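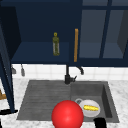
The offer from Stoltano came in April, and by the winter I had read it so many times that I knew the order of the lines. Arm, gripper, control box, training for two persons. Then, on a separate page, the simulation license, which was the only part we had money for.

In our office at Krajčí we prepare kitchens for people who cannot lift their arms well. My work is the budget. I do not understand joints and motors, and the engineers are kind about this. They gave me a chair by the window and let me look at the virtual kitchen while they worked. The cabinets there are dark blue, almost as the sea at night, and the sink is gray.

"What do you want to know?" asked the younger one.

"I want to know if we should pay for the long arm or the short arm."

She moved the shelf a little on her screen and started the task again.

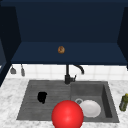 The short arm was made by Brutari and it cost 40 percent less. The long arm was from Bellex. Between them stood my whole year. If we bought the long one, there would be no new van, and the old van had a door which I had to close with my hip.

I wrote both prices on paper, because on paper I make fewer mistakes. I added the spare fingers, the table mount and the service visit. I forgot the insurance, and then I remembered it in the bus and had to write it on my ticket.

The engineers made a list of 200 tasks. Put up, take down, turn, leave alone. Every evening the list ran without us, and every morning there was a table of results on my desk. I learned to read it from the right side, where the failures were.

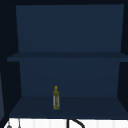 My mother had a kitchen with high shelves. In her last years she kept everything on the counter, the oil, the bread, the sugar, and she said it was more practical so. I believed her for a long time. When I emptied the apartment, I found the good glasses on the top shelf, with dust on them as thick as felt.

I did not tell this to the engineers. I asked only that they put the top shelf in the list too, and the younger one wrote it down. It became task 305 in her numbering, which began with a number I never understood.

On Mon 27 December the office was cold and only we two had come. I had to send the order before the year closed.
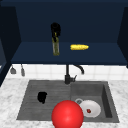
"Can we buy the short arm now and change it for the long one later?"

"The mount is different, so we would pay for the mount and the installation two times."

I wrote this under the other numbers. Then I took the van out of the budget, line by line: the van, the winter tires, the painting of our name on the side. I left 20 euros for a new handle on the old door.

She read the order from the screen, and I checked it with my finger on the paper. One arm, Bellex, long. When she came to the delivery address, I asked her to read it again, slowly, and she did.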